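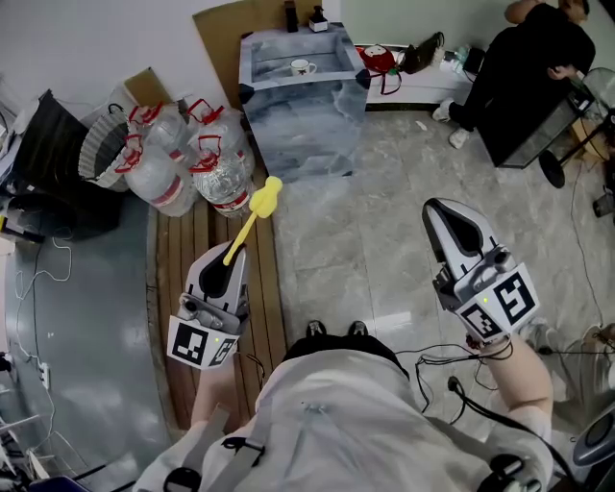

A yellow bottle brush held up over the floor tiles.

Atieno Shirima wrote the first draft of Ondside in the back office of a carpet shop, where she was working at the time, and she shot most of the finished film in the same building after it closed down. It is a ghost story set over one night in a seaside town, with a cast of seven, and it has its first public showing in Stustcombe in May.

"I wrote what I had keys for," she says. "There was a shop floor, a stockroom, a staircase and a flat upstairs with no heating. So the film has a shop floor, a stockroom, a staircase and a cold flat."

The story follows a woman who comes back to clear out her late father's business and keeps hearing the delivery bell. Shirima was firm from the start that the audience would never get a proper look at whoever is ringing it. Part of that was taste, and part of it was money. A creature suit had been priced at 3,000 pounds, which would have swallowed the budget for food, travel and sound.

"I asked what we could get for 600," she says. "The answer was a very good door. We had it rehung so it swung open by itself, slowly, and it stopped in the same place every time. I've had more comments about that door than about anything I wrote."

She came to horror late. Her parents didn't have it in the house, and her first two shorts were family dramas that played to small rooms. It was an editor friend who pointed out that the best scene in the second one was a long shot of an empty hallway.

The script has 191 scenes, a lot for a film that runs well under two hours. Many are only a few seconds long. Shirima says she wanted the night to feel chopped up, the way it does when you keep waking and checking the clock. The editor, Laitinen, took some convincing.

"He wanted to join half of them together. We argued about it for most of a winter. He won on the first half hour and I won on the rest, and I think you can see the join, but I've stopped minding."

The sound took longer than the shoot. The bell is three recordings laid on top of each other, one of them slowed down so far that it comes through as a hum. Shirima recorded the footsteps on the stairs herself, in her own boots, between two and four in the morning when there was less traffic.

Would she go back and do any of it differently? She would have given the sister more to do – the part was cut down when a location fell through – and she would have booked a second person to help with the lights.

Her next film, Itemix, is about a stocktake that doesn't add up. The script is finished and she is looking for a warehouse. "A small one," she says. "With a toilet that works."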